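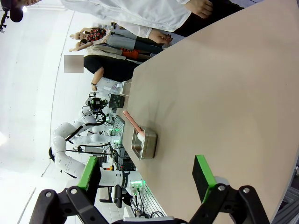 The little steel tray with the pink utensil, near the edge of the long beige table.

I had meant to stay an hour at the Mesville open day and came home well after dark, so let me set down what I remember while the tea is still warm. It was 17 November 2023, a raw gray afternoon, and the bus from Ukby let us off at the wrong gate, so we had a nice long walk past the loading docks before anyone offered us a name tag.

Our guide was Gregor MacRitchie, a patient man with a soft voice, who took us round in groups of 26. The Urquhart wing came first – offices mostly, and a hallway of old photographs I would gladly have spent longer over – and then the kitchenware room, which was what I had come for.

I have a weakness for small steel trays. The one on the table had rounded corners and raised sides, and a brushed inside that caught the light from overhead. A pale pink utensil was leaning in it with its tip sticking out past the rim, and I took it for a spatula, though it could just as well be a plain stick. My mother kept hers in a tray very like it, right beside the stove, and I stood there thinking about her pancakes until the group had gone on without me!

Gregor told us that Jundia, the line these trays belong to, began with an order for 900 of them from a school kitchen, and that the corners took 2 years to get right. He let us handle a few samples by the door, and they were lighter than I expected.

There was soup afterward in the canteen, and a good seeded roll. They plan to open again in April, and Gregor suggests coming before 4 if you want a seat near the window.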